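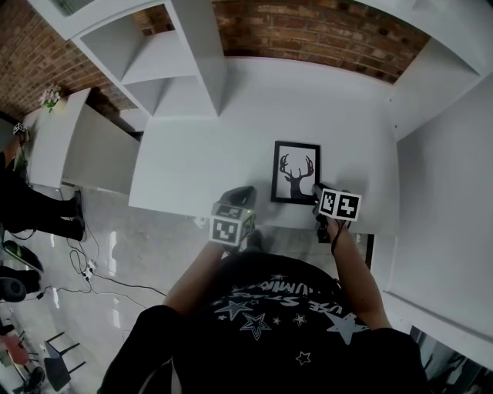

Home | News | Clubs | Contact

Teaching by hand at the Plunton robotics club

19/02/2023

The student who leads data collection for the Plunton club has been at it since December. The project is called Sadero, and its goal is a two-armed robot that can tidy a desk.

"We do the task ourselves first, holding the grippers," she says. "The arms learn from that later."

Members take turns. Each one picks up a pair of grippers, moves an object, puts it back and starts over. The club has 2372 recordings so far, almost 900 of them with flat things such as picture frames.

"Flat things are the worst," she says. "Your fingers would just slide under the edge. A gripper has to come in at the corner, and you need the other hand ready."

The square markers on the grippers let the software work out where each hand is. If a sleeve covers one, the recording is thrown out. They lost 53 that way in one afternoon.

Asked what she would change, she says the cables. "We have one power strip and everybody wants it."

The club meets again in two weeks. It has room for five new members, and no programming is required.

Shares 5 | Comments 0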